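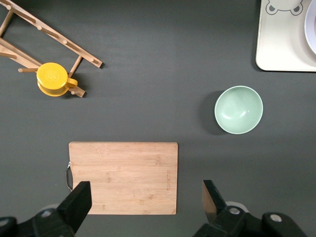 Chapter 2
Materials in the Home

Every object in a kitchen was made from something, and someone chose that something for a reason. A bowl has to hold liquid without soaking it up. A cutting board has to take the edge of a knife without blunting it too quickly. In this chapter you will look at the properties behind such choices and learn how to test them.

A property is a feature of a material that can be observed or measured. Hardness, density and colour are properties. So is the way a material behaves when it is heated. The same object can be made from several materials, and each will have strengths and weaknesses. A wooden spoon stays cool at the handle in a pot of soup. A metal one does not, though it will last longer in the sink.

Key terms
absorbent, conductor, density, durable, fibre, insulator

Before you start
Choose one object from your kitchen at home. Write down what it is made of, then name one other material that could do the same job. Keep your notes for Activity 2.1.

2.1 Wood and its grain

Wood is made of long fibres that run in the direction the tree grew. This direction is called the grain. Wood splits easily along the grain and is much harder to break across it.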